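Vitari planner: frequently asked questions

Last updated 2024-10-03

What does Vitari do?

Vitari takes a short list of task steps and turns them into arm motions. It sits between the perception node (Wosness) and the joint controller. It does not detect objects and it does not close the control loop. If your cup is in the wrong place on the map, look at Wosness first.

Which task should I start with?

Use the cup-and-bowl task in the kitchen set. It needs one grasp, one lift and one tilt, and the config is short enough to read in one go. Load kitchen_pour, check that both objects have a pose, then run the planner in preview.
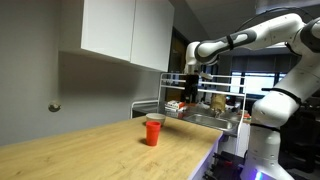 Isah asks whether preview can be skipped once a config has passed. It can, with the flag --no-preview, but the flag is ignored if the scene file has changed. Even a new comment line counts as a change.

Why does the planner refuse a grasp that looks fine?

Usually the pre-grasp pose is too close to something fixed. The default clearance is 40 mm, and wire racks are padded to a solid block because thin bars come and go in the depth data. You can lower the clearance per object. Please don't lower it globally.

How is the tilt planned?

As a wrist rotation about a point on the cup rim, with the gripper path worked out backwards from that point. The rim point comes from the object model, so a wrong cup height gives a pour that misses to one side. The tilt is split into 8 segments, and each one is checked for collision before the next is planned.
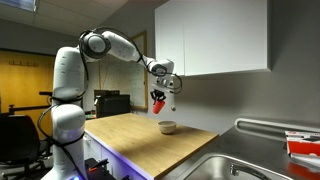 Red cup tipped over the bowl during the pour step.

Can I change the tilt speed while it is running?

No. Speed is fixed when the plan is sent. Stop, edit tilt_rate and plan again.

What is error 232?

The object pose is older than the plan. This happens when the gripper blocks the camera's view and Wosness stops sending updates. Set hold_last_pose to true for the grasp step only -- leaving it on for the whole task hides real tracking faults.

And error 357?

The inverse kinematics solver found an answer, but it needed an elbow flip halfway through the path. Move the start pose or allow a second approach angle.

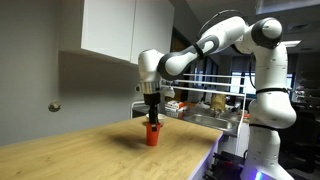
Page maintained by: Planning software lead, Warkus

Does Vitari work out the finger opening?

Yes, from the object model and the grasp type. For an open cup you can choose "outer" or "rim". Rim grasps use a lower closing force by default and need the approach to be vertical.

Where are the logs?

In the run folder, one file per step. Send the whole folder with a bug report. Logs from before the January release use the old joint names and won't load in the viewer.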